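Ramura checked tablecloth, pink cartoon print
Reviewed November 13, 2020

I went back and forth over this tablecloth for longer than I would like to admit. My daughter had been doing her homework on a bare desk since school started, and the top was getting ruined — marker, glue, a ring from a mug that I am fairly sure was mine. I wanted something cheerful that I could wipe down and that she would not be embarrassed by in a year or two. My neighbor Amândio Abreu had bought a plain gray one from Trikasgate for his workbench and swore by it, but gray was never going to get past the person who has to sit there.

It came folded very small, and the creases worried me. I laid it out flat overnight with a few heavy books on it and most of them were gone by breakfast, except for one stubborn line near the back that took 3 days. There was a smell when I opened the packet, a bit like a new shower curtain, and that went away too once I had left the window open.

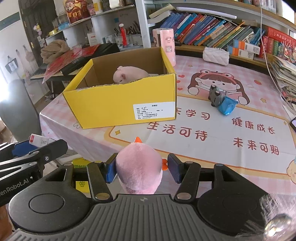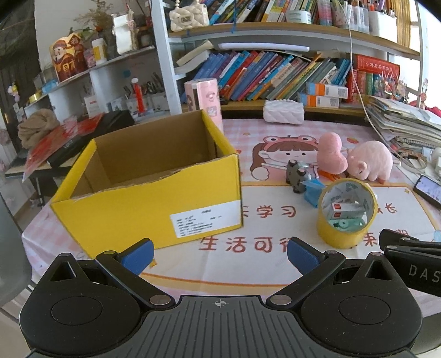
Colors were my other worry, having been burned before by an Ospina cloth that looked like candy online and arrived the color of old bandages. I am happy to say the Ramura one is a proper soft pink. The check is pale enough that it does not fight with everything you put on top of it, and even a bright yellow cardboard box looks quite at home there. My daughter's favorite part is the girl in the pink frog hat, and I have to agree she is very sweet, with that long brown hair. The Chinese writing in the panel underneath is a set of good wishes about studying and growing up healthy, so it suits a homework desk nicely! If you want the writing on show, think about where your boxes and pencil cups are going to live before you settle it in place, as we had ours down for a week before we shifted things around.

Wiping it is easy. Pencil and juice come off with a damp cloth, and washable marker does too if you get to it the same evening. Ballpoint is another matter and I have one small blue squiggle that I think we will be keeping. It does slide a little when she leans on her elbows, so I put 2 strips of Dindix grip tape under the front corners and that has held well.

I would have liked a slightly thicker cloth for the price, and the instructions for trimming it were no help to me at all. Still, she sits down at that desk without being asked now, at least some evenings, and I have already ordered a second one for my sister's little boy — he wanted the dinosaurs.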